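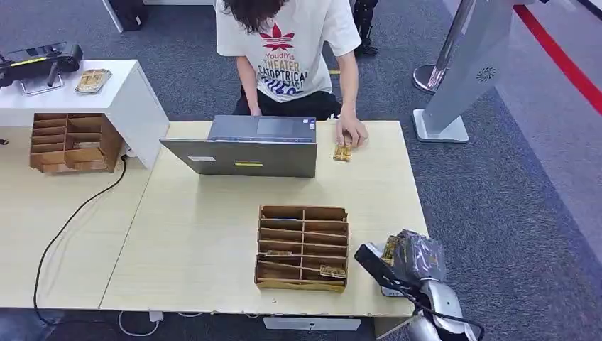 Graziella Cirillo
Data lead, Wivum sorting group
Posted Thursday, February 16, 2023

We have 78 demonstrations of the card sorting task and I'd like opinions before we record more. The gripper takes a gold packet and puts it in a slot of the wooden organizer. An episode ends when the packet is in the slot and the fingers are open. The policy trained on these gets the packet to the organizer most of the time and then pushes it against a shelf edge.

My plan is to keep the setup as it is and record up to 575. Same organizer, same table, laptop stays where it is. Any reason not to?

bauer_bench
What do you do with the misses? If the operator bumps the shelf, backs off and gets it in on the second try, is that in the set or thrown out?

Graziella Cirillo
Thrown out so far. Only clean insertions go in.

bauer_bench
Then I'd start there. Your policy hits the shelf and has never seen anyone recover from it. Keep those episodes and tag them.

hinrichs_n
I don't agree with keeping all of them. We did that at Gollolham and the arm learned to tap the shelf first every time, even when it was lined up fine. We ended up keeping the ones with a single retry and dropping the rest.

Also, slanted slots are hard from a head camera. The gripper hides the opening right when you need it. Do you have a wrist view?

Graziella Cirillo
Not on this set. I could add one but then the first 78 don't match.

hinrichs_n
78 is small. I would redo them.

tallow5
Redoing them is a waste. Train on both and mask the missing camera. It costs you an afternoon of code.

More important to me: people. If there's someone at the table with a hand near the cards in some episodes and not in others, write that down per episode. We didn't, and had to go through the video by hand in April.

hinrichs_n
Masking works if the sets are close in size. Here it would be 78 against nearly 500. I still say redo.
- Nele

Graziella Cirillo
OK. I'll mount a wrist camera, record 5 episodes per slot, single retries kept and tagged, and add a field for people at the table. The old 78 stay in a separate folder until I've tried tallow5's masking. Will post numbers here.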